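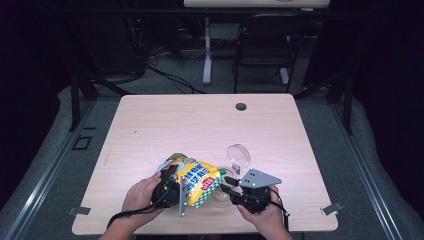

Yellow bag, blue lettering, green and white checks.

Snack boxes and the price of being surprised
2026-04-20

I let my Zokwood subscription run out last week and I've been trying to work out what I was paying for. For anyone who has missed the ads, it's a monthly box of snacks from other countries. Chips, crackers, candy, a powdered drink if you're unlucky, and a booklet. I signed up last June on a discount and then stayed on at full price, the way they count on you doing.

My complaint starts with the word "curated." It's all over the website and it's on the lid of the box. Who did the curating? I wrote to ask and got a friendly reply telling me the snacks are picked by "a passionate team of tasters." I asked what they pick from. A wholesaler's list? A trip to a store? No answer to that one, though I did get a coupon code.

I'm willing to believe that someone over there eats the chips. I'm less willing to believe the claim in the booklet that they try 1000 products to choose each box. Do the math on that. It's more than 30 a day with no weekends off, and at the end of it they sent me plain salted peanuts.

The booklet bothers me more than the food does. Every item gets a paragraph, and every paragraph says the thing is a beloved childhood favorite. All of it, every month. I showed a few issues to Kazue Nomura, who I used to work with and who grew up in Osaka, and asked about the Japanese ones. She knew two. One she remembered as the stuff left in the bowl after a party. The rest she had never seen, and she was pretty sure one of them had come out after she moved here. She did like the plum candy and took the whole bag home with her, so I can't review that.

Of course one person from Osaka isn't a survey. People from Ohio have never heard of half the chips sold in Louisiana. But that's sort of my point. "Everyone there grew up on this" is a sentence you can print about any country your customer hasn't lived in, and who's going to check?

Then there's the money. There's a grocery in Pickering, on the same block as the tire place, with two long aisles of imported snacks. I'd driven by it for years. In March I took my last full box in with me and tried to match it item by item. I found most of it on the shelf, including a shrimp cracker the booklet called "almost impossible to find outside its home region." It was on the bottom shelf next to the instant noodles, with a sale tag. The stuff I could match came to a good deal less than half of what the box costs, and the bags were bigger. Zokwood likes a small bag.

You could say I'm paying for shipping and for the fun of it, and I've heard that from Adwoa Abugri, who gets a rival box called Cloleck and loves it. She lives in Flurkarville, where the nearest store of any kind is a long drive, and she has kids who fight over who gets to cut the tape. Fair enough. If I lived out there I might keep mine too. She also says hers is better than mine. We swapped for a month and I couldn't tell the difference, except that Cloleck uses more tissue paper. One sour gummy was in both boxes with nearly the same write-up. Beloved childhood favorite.

What I can't get past is the star ratings. Zokwood's page shows 269 reviews for the February box, and I read more of them than I want to admit. A whole lot were posted before my box had even shipped. Maybe some customers get theirs early. I'd like to know which ones and why they all wrote "my taste buds went on a journey."

Canceling took 8 clicks, including a page where they offered me a free month and a page where they asked if I was sure I was ready to stop exploring the world. I was sure.

I've been back to the Pickering place twice since. I pick whatever looks good and can't read most of it, and some of it is bad. There was a seaweed roll I'd warn people off if I could tell you the name. The squid chips are great. They close early on Sundays, so call first.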